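Furkasus Manipulation Trials

The Furkasus Manipulation Trials are a series of comparative tests of robotic hands and grippers, conducted mainly in simulation by the engineering group Plellora at its offices in Predley. The trials measure how different end effectors perform household tasks when the arm, the controller and the objects are kept the same. They are named after the software environment in which they are run.

History

The trials were proposed by Emese Dudás, who had found that published results for competing hands could seldom be compared, as each had been obtained with a different arm and a different set of objects. A first round took place in December with two parallel-jaw grippers and a simple tabletop. Kitchen settings were added by Magdolna Bíró and Béla Bognár, and the current rules were issued in August 2024.

Method

Each candidate hand is attached to the same simulated arm and driven by a common controller known as Simon. A full evaluation consists of 3,000 attempts divided among 11 tasks. Starting positions are varied between attempts – the order of variation is fixed in advance, so that every hand faces the same conditions.

The kitchen tasks are set at a sink with a drainboard and a basin. Dishes and a dish soap bottle are among the objects used, and their placement requires the hand to reach down past the walls of the basin. 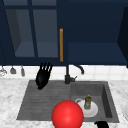

An attempt is scored as complete when the object has been lifted, moved to its assigned place and released without falling. Partial credit is given for a stable grasp that is later lost. Contact with the faucet or the walls of the sink is recorded separately and does not end the attempt.

Results

In the kitchen tasks, multi-fingered hands scored higher than parallel-jaw grippers on cups and bottles. The difference was small for plates lying flat, where both types had difficulty getting under the rim. Grippers completed their attempts in less time and needed fewer changes to the controller settings. A further 700 attempts with a lower friction value reduced the scores of all candidates, although the ranking stayed the same.

Criticism

Erzsébet Kozma has questioned the use of a single controller, arguing that it favors hands with few joints. Anikó Bíró has noted that simulated contact remains a rough guide to the behavior of real fingertips, especially on smooth surfaces. The group has since published its contact settings with each set of scores – earlier rounds did not include them.

See also

Robot end effector
Grasp planning
Physics engine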